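Fleltumia Play Library
Toy Room Working Group, minutes of the August meeting

Present: five members. Two apologies received. Start 6:30 p.m.

1. Minutes of last meeting
Approved. One member asked that "the sorting table is working well" be changed to "the sorting table is in use." Changed.

2. Play kitchen utensils
The group looked again at the blue-handled utensils. The catalog from Grimotex calls them "built for generations." The chair asked which generations, and whether any of them were under four. No answer in the catalog. A replacement set was priced at $236, and the feeling was that this is a lot for pretend cooking.

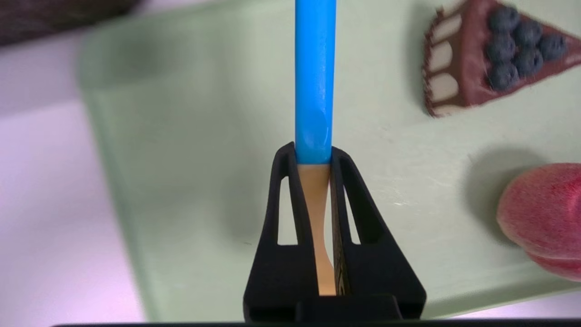
A motion to buy the set failed, two in favor and three against. Existing utensils stay in circulation and will be checked at each return. The proposal to write a number on every handle was put off, as the last numbering effort stopped at 10.

3. Trays and baskets
It was claimed at the last meeting that a green tray in front and wicker baskets behind would make tidying "automatic." Several members doubt this. Children put things where they like, and so do parents. The supporters replied that the old shelf bins were worse, which was accepted. 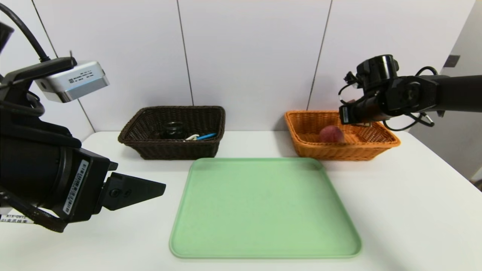 Agreed to keep the layout until the next meeting and then decide. The request for picture labels on the baskets was turned down for now. The Drunirum label printer has been promised since spring and has yet to arrive.

4. Table
A member thinks the white top shows every mark. Another thinks that is a good reason to have it. Wiping stays on the closing list. No money for a cover. 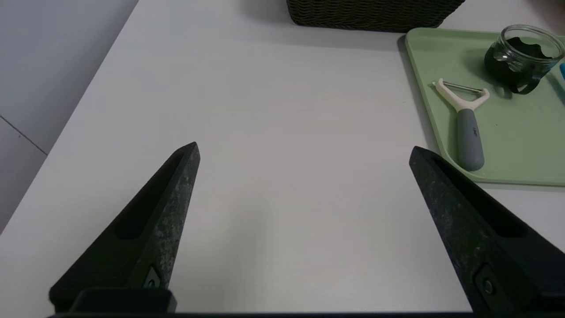 White tabletop with the dark woven basket, item 4.

5. Budget
Balance stands at $1,963. Up to $100 was approved for small repairs, receipts required this time. The Dai loyalty card was discussed and not taken up, on the grounds that the savings could not be explained by the member proposing it.

6. Any other business
Complaint about the door sticking. Noted, as in previous minutes.

Meeting closed 7:50 p.m.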